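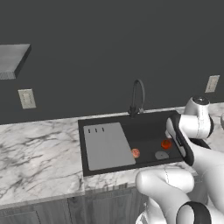 Home Columns Recipes Letters Subscribe

Filed under: Opinion, Kitchen Table

I want to stick up for the small, ugly, badly lit supermarket. Specifically I want to stick up for the one near me, which was called Sotelo's until October and is now a phone shop with a very bright sign.

I shopped at Sotelo's for nine years and I complained about it for at least eight of them. The carts pulled left. The cilantro was often a rumor. They kept the birthday candles next to the drain cleaner and the matches somewhere else completely, and if you asked about it you got a shrug. I used to come home and tell my husband that one of these days I'd do all my shopping at the big Leltero out past the highway, where the floors shine and there's a man who will slice you a sample of pear.

Well, now I do, and I hate it!

It isn't the food. The food is fine, and some of it is lovely. What gets me is how long everything takes. Sotelo's was a six-minute walk, and I could run in for an onion with my coat over my pajamas (I did this more than once, and the cashier never blinked). Going to Leltero means the car, the ramp, the parking lot and then a hike past the patio furniture before I see anything I can eat. So I don't go for an onion anymore. I go once a week and buy like I'm stocking a submarine, and then I throw out half a bag of spinach because I guessed wrong about what sort of week it was going to be.

My friend Kanako Chiba thinks I'm being sentimental. She gets everything delivered through Oltiseo and says she hasn't stood in a checkout line in two years, and she says it the way other people tell you they quit smoking. I tried it. I got somebody else's idea of a ripe avocado and a note saying my lemons had been replaced with lemon-scented dish soap. I laughed, then I ate my fish plain. Kanako says you have to set your preferences properly. Maybe so, but I don't want preferences, I want to squeeze the avocado.

And I do think something bigger goes missing when a store like that shuts. I knew maybe a dozen people in my neighborhood only from Sotelo's. I couldn't tell you their last names. There was a woman who bought 42 cans of cat food at a time, and an old guy who read the whole newspaper at the rack and then put it back, folded, very neatly. We said hello. We griped about the carts. I haven't seen the newspaper guy since the place closed, and I've looked for him, which feels silly to type. He didn't drive, as far as I know. I have no idea where he gets his groceries.

The city held a meeting about the building — 30 folding chairs and most of them taken — and the landlord's person told us the market had spoken. I've been chewing on that ever since. Which market? The one with the candles next to the drain cleaner had been speaking every day until nine at night, and it always seemed busy enough to me. What happened, as I understand it, is that the rent went up by $900 a month and the family decided they were tired. I don't blame them one bit. I'd be tired too.

I don't have a plan to offer. I'd like the city to treat a food store within walking distance a little more like it treats a bus stop, as something you think hard about before you let it go. Cut them a break on the property tax. Put a corner grocery on the ground floor of that giant apartment block they're building on the old Zotetard lot, with its 600 parking spaces and, so far, one juice bar.

Until then I'm in the car again tomorrow. We're out of onions.

Contact the editor | Reprint requests | Back to top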